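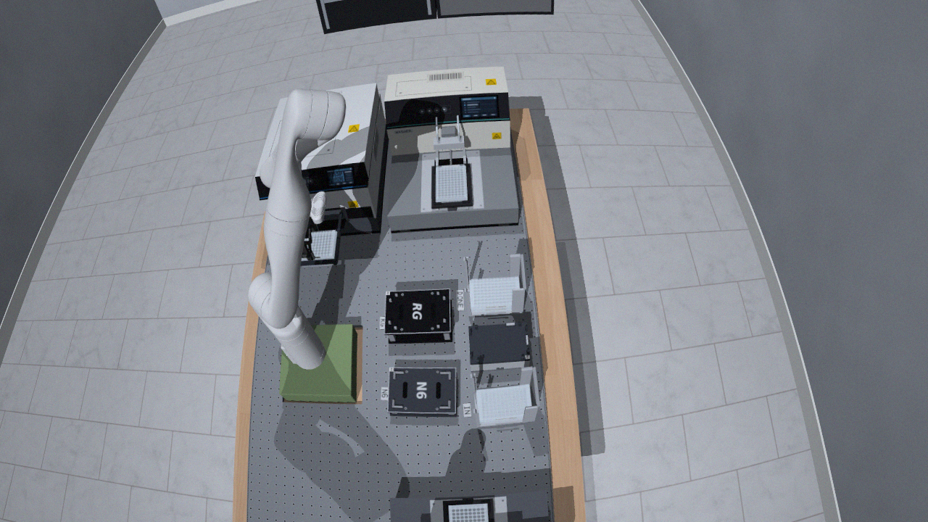 ## 3. Data and Methods

### 3.1 Study area

Kundum is a former mill town with older houses, many of them split into two or more rental units. Most roofs on the east side are shaded by mature trees or need repair before they could hold panels. These conditions kept private solar rare in the town until the Gultilent program began selling shares in a common solar field on the old rail yard. A household that buys a share receives a monthly credit on its electric bill. It does not need to own a roof, and it can carry the share to a new address within town limits.

The field was built in two stages. The first stage supplied the public library and the water plant. The second stage opened the shares to residents and is the one studied in this paper. We left out business accounts because their rates are set under a different schedule.

### 3.2 Survey

We mailed a short survey to 1059 households in 4 districts: Grorno, Alcaraz, the rail yard blocks, and the east side. Grorno and Alcaraz have mostly owner-occupied homes, while the other two have mostly renters. Addresses were drawn at random from the public list of residential electric accounts. Each household received the survey on paper with a return envelope, and a second copy in March if the first had not come back.

A total of 660 surveys were returned with enough answers to be used. The form asked whether the household had heard of the program, whether it had bought a share, how it paid its electric bill, and how long it expected to stay at its present address. It also asked for income in broad bands. Respondents could skip any question, and the income question was the one most often left blank -- mainly among older respondents. We did not fill in missing incomes. Those households are kept in the tables that do not use income and dropped from the ones that do.

Renters whose electricity is included in the rent do not appear on the account list. Our sample therefore misses them, and the results for the rail yard blocks should be read with that in mind.

### 3.3 Interviews

At the end of the survey form, respondents could agree to a follow-up talk. We held over 40 interviews, by phone or at the library, in the evening where people asked for it. Both share owners and non-owners took part. Each interview followed the same guide, which covered first contact with the program, the decision to buy or not, and any trouble reading the credit on the bill. Notes were typed up the same day and coded by two readers working separately. Where the readers disagreed, the passage was read again and settled by discussion.

### 3.4 Billing records

With written consent, we matched survey answers to twelve months of billing records. Late fees and shutoff notices were recorded as separate items. The credit was taken as printed on the bill, before any other adjustment. A few accounts changed names during the year; we treated these as new households and used only the months after the change.

Share owners and non-owners were compared within the same district and the same type of housing. We did not compare across districts, as the houses differ too much in size and heating fuel.

**Figure 1.** Multiwell plate in a black holder, with a perforated board in front (computer rendering).
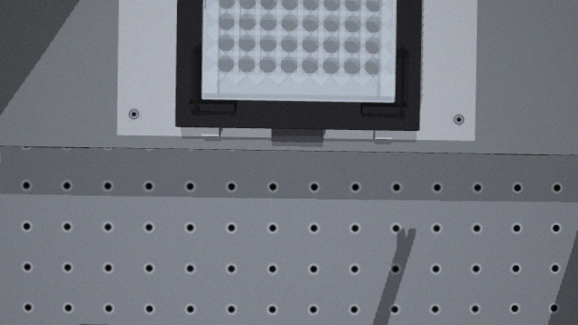

### 3.5 Limits of the data

The survey took place once, so it cannot show how opinions changed as the program grew. Households that planned to move soon may also have been less likely to send the form back. Billing records cover electricity only. Homes heated with oil or gas had other energy costs that we could not see, and a credit that looks large against the electric bill may be small against the full cost of running the house.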